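The slow pot comes back

Lunch at Maysoun Moussa's place starts at 9am. Beans in, lid on, walk away. She runs Atallah, 40 seats on a side street in Gerkmont, and most of what she sells comes out of one pot.

Stews were meant to be finished. Too brown, too long, no good on a phone screen. But 113 covers on a wet day in May – and 85 of them had the lamb.

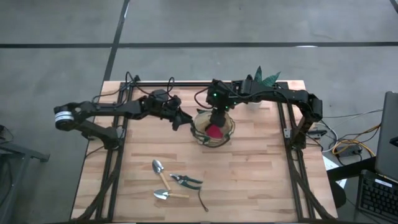
Moussa won't be hurried on onions. Low heat, a good pinch of salt, lid off until they slump. Then spice, then stock, then leave it be. She brings the thing to the table whole and puts it down in the middle, same as the pot on the pale wooden planks here, so everyone has to reach. Strangers end up passing bread. Some hate it. Most come back.

Her suppliers are local where they can be. Chickpeas from Tollari, the oil from Cimine, lamb from whoever has a decent shoulder that week. Prices have gone up and she has'nt hidden it.

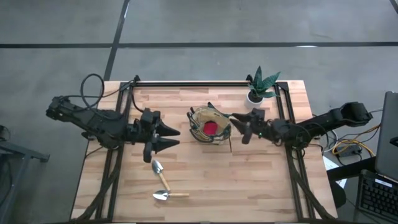 A butcher-block top in pale tan and honey tones.

Want to try it at home? Buy the cheap cut. Soak the beans overnight, a proper soak. Cook it the day before if you can, it tastes better and you get your evening back. And dont skimp on the lemon at the end – she uses two.

Atallah, Gerkmont. Lunch only, cash or card, no bookings.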